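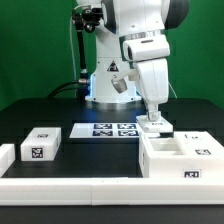 Trindari Reports > Methods > Section 3
July | Aigars Avotiņš and Purificación Cabello
2 min read

3.2 Box and block layout

The layout uses a white box, a smaller rectangular block and a flat sheet with four square markers in a two-by-two grid. The tabletop is black, so the edges of the white parts separate clearly from it. Marker borders are black on all parts.

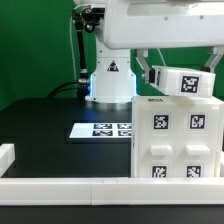
Block position is expressed relative to the box. A trial is limited to 80 seconds, and positions are logged in a table of 2000 rows. Trials in which a marker is lost at the box edge are kept and flagged. The grid sheet defines the table plane and is excluded from the position error.

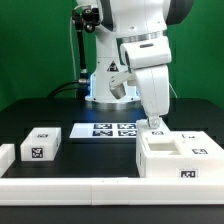
Figure 2. Block on the left side of the table, marker sheet and white box.

Error terms are defined in Section 3.3.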